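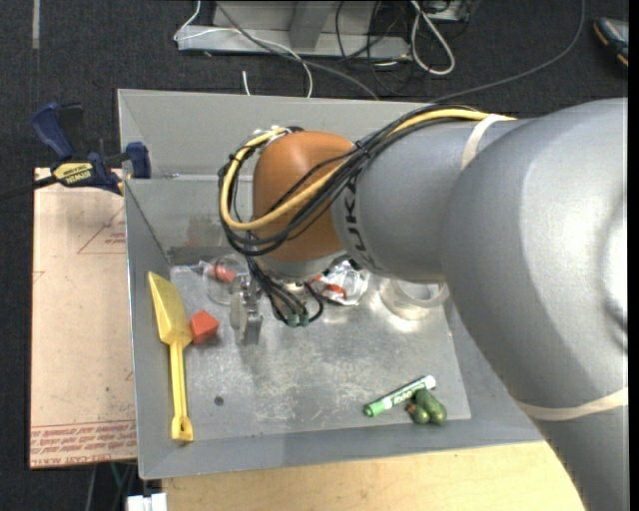
Kukari is a web-based bookmark manager that lets users save links, sort them into shelves and publish selected shelves as public pages. It was written by the programmer Torben Lenz and is maintained by the software company Gillitz. The service runs in the browser and has no desktop program. A companion phone app, Rewi, can read and search saved links but has only limited editing tools.

History

Lenz wrote the first version of Kukari as a private tool for keeping reading lists in order. It stored links in a single text file and had no accounts, tags or search. A public version followed in August of the next year, after Lenz joined Gillitz, and the text file was replaced by a database. Early accounts were given out by invitation.

The second major release, Kukari 2, changed the basic unit of the service from the folder to the shelf. A folder could hold other folders, and a link could sit in only one of them. Shelves cannot be nested, but a link may appear on as many shelves as the user likes. The change was unpopular with people who had built deep folder trees, and Gillitz kept the old layout available as a setting called "classic view" for a time. Classic view was removed when the page editor was rewritten. Trees that still existed were converted to shelves, with the old folder names joined by a slash.

Gillitz later bought Jokham, a smaller service for annotating web pages, and closed it to new users. Its highlighting tool was rebuilt as part of Kukari and carries the name Highlights. Jokham accounts could be moved over with their notes, although replies to notes were lost in the transfer.

Features

Saving links

Links can be added in three ways: by pasting an address into the box at the top of any shelf, by using a browser extension, or by sending an e-mail to a private address listed under account settings. When a link is saved, Kukari fetches the page title, a short summary if the page supplies one, and a thumbnail. The user can change all of these by hand. A link that is already in the account is not saved again - the existing entry is opened so that it can be added to another shelf.

Shelves

A shelf is a list of links with a title and an optional note. It can be shown as plain rows, as cards or as a compact index with titles only. The order may be set by date, by title or by dragging. Each shelf can hold up to 1000 links. Once the limit is reached, new links go to a holding area called Overflow until the user moves or deletes something.

Shelves are private by default. A public shelf has its own web address and a feed, and visitors do not need an account to read it. A shared shelf can be edited by up to 12 people, each of whom must have an account. The owner of a shared shelf is the only person who can delete it or change its address.

Tags and search

Tags are single words or hyphenated phrases typed in the tag field. Capital letters are ignored. Search covers titles, tags, notes and highlighted passages, and can be limited to one shelf. The full text of saved pages is not indexed.

Highlights

With the browser extension installed, a user can mark a passage on a saved page and attach a comment of up to 2000 characters. The passage is stored as text along with its position. If the page is later changed so that the passage cannot be found, the highlight is listed as "detached" and remains readable in the account.

Link checking

Kukari tests saved links on a schedule and marks those that return an error on several visits in a row. Marked links are shown in gray and are not deleted. The service does not keep copies of pages, so the contents of a dead link cannot be recovered through it.

Import and export

Bookmarks can be imported from the HTML file that most browsers produce. Folder names become shelves, and nested folders are flattened in the same way as in the move from classic view. Separators are ignored. Export is available as HTML, as CSV or as a JSON file. Only the JSON file includes highlights and comments, and it is the only format that keeps the order of a shelf arranged by dragging.

Accounts and pricing

A free account includes private and public shelves and the browser extension. Shared shelves and link checking require a paid plan, billed by the month or the year. When a paid plan ends, shared shelves become read-only for everyone except the owner. Deleted accounts can be restored during a short grace period, after which their public addresses are released for use by others.

Version history

The current stable version was released on 2025-04-04. It added the compact index view and repaired a fault in which commas in titles broke the CSV export. The import tool was also changed to accept larger files.

See also

Bookmarklet
Social bookmarking
Web annotation
Web feed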